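Overtime law for farm crews, is anybody's outfit paying it right?
Forum: Work and Wages > Farm, Packing and Seasonal
Started June 2020

rowboss_no_more
Long post, sorry in advance. I'm on a picking crew at Marwood, third season there, and I'm trying to get a straight answer about overtime. Last pay period I worked 60 hours in one week. My stub shows every one of them at the plain rate. When I asked in the office they told me overtime for field work "kicks in later" and that I should be glad to have the hours.

I am glad to have the hours! I've got rent. But my cousin packs for Morelli one town over and she gets time and a half once she's past a certain point in the day, and she says it's the law, period. So is it the law for her and not for me? We're handling the same fruit. I pick it and she puts it in a box.
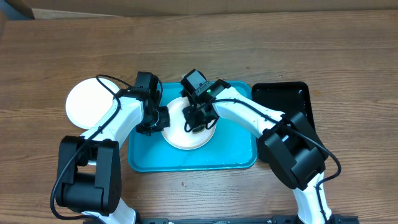 Anyway, I've kept every stub since I started and I have my own notebook with start and stop times, so I'm not going off memory. What I want to know is who I should be asking, and if I'm going to look like a fool when I do.

packshed_patti
You won't look like a fool. Packing and picking can fall under different rules depending on who owns the shed and whose fruit it is. I'm in a shed too and it took me two years to get my head around it. A shed that packs for a bunch of growers often gets treated differently from one that only packs its own crop. So your cousin could be right about her check and your office could be right about yours, and it still stinks.

What state are you in? That's the whole question. Some have farm overtime, plenty don't, and the ones that do have been bringing it in a bit at a time. Small growers sometimes get extra years to catch up.

dustyboots60
I'm going to be the unpopular one. I run a small place, 196 acres, mostly stone fruit, and I do my own payroll at the kitchen table. Every time the overtime line drops I cut hours. I don't like it, but the packer doesn't pay me any more per bin just because my labor went up. My guys used to get long weeks at harvest and go home with real money. Now I bring on more people for shorter days and everybody takes home less. They ask me for the hours back and I have to tell them no.

So be careful what you wish for is all I'm saying.

rowboss_no_more
I hear you, and I'd probably rather work for you than for Marwood, but I'm not wishing for anything. I already worked the 60. I just want to know what they owed me for it.

packshed_patti
Right, and dusty, with respect, people made that same speech about every other kind of job and those folks get overtime now. My brother-in-law drives a delivery van and his boss didn't go under.

dustyboots60
Your brother-in-law's boss can put a surcharge on the delivery. I can't put a surcharge on a plum.

ladder_and_bag
Can I jump in on the practical side? I went through this at Bondora two summers back. Things I wish I'd done sooner:

Ask for the pay policy in writing. A text message counts. I only ever asked out loud and later on they remembered the conversation very differently from how I did.

Look at whether you're piece rate or hourly. If you're on piece rate the overtime math is its own animal — you have to work out what your regular rate came to for that week first, and my stubs had it wrong even when they were trying.

Check if your travel between fields is on the clock. Mine wasn't, and that turned out to be a bigger chunk of money than the overtime.

And call the state labor office yourself. I was on hold forever, I won't lie, but the woman I finally got was patient and she walked me through the form. You don't need a lawyer to file a wage claim where I am. They asked for copies of stubs, so make copies and keep the originals at home.

rowboss_no_more
This is gold, thank you. I'm hourly except for the last 5 days of the season, when they switch us to bins. Hadn't even thought about the travel. We move fields at lunch and they tell us to clock out, drive over, eat when we get there and clock back in.

ladder_and_bag
Oh, I'd be asking about that one for sure. Write down how long the drive is each time.

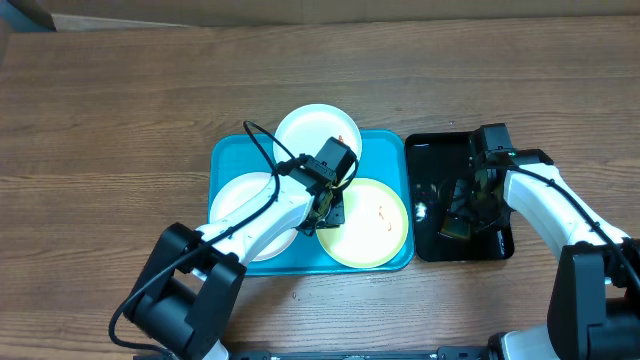

I'd start a fresh page in that notebook just for the field moves, with where you went from, where you went to, and what time the foreman told you to pack up. At Bondora that page did more for me than all my stubs put together.

wiramum_crew
Different view from a contractor crew. I'm with Wiramum and we get sent to whichever grower needs hands, so one week could be two or three farms. We were told each farm is its own count and hours don't add up across them. Then somebody's union friend said that's baloney, because the check all comes from the one contractor. Does anyone know for sure? Management gives a new answer each time.

packshed_patti
I'd think it goes by who signs the check, but I'm not certain and I don't want to steer you wrong. Ask when you call. Sometimes both the grower and the contractor are on the hook.

dustyboots60
It's the contractor's payroll so it's the contractor's count. That's how mine does it and he's careful. And rowboss, for what it's worth, the lunch thing isn't right. I pay my crew for the drive. Disagree with me on the rest all you want.

packshed_patti
Look at that, we agree on something.

rowboss_no_more
OK, update. I asked the office by text for the overtime policy and the rule on field moves. They said they'd "get back to me," so now at least I have that in writing. I'm going to go through the notebook tonight and call the state on my next day off. If they open a claim it might be August before I hear anything, but I'll post what they say. wiramum_crew, I'll ask your question too while I've got them on the line.

wiramum_crew
Appreciate it. I'll start saving my stubs, I've been tossing them.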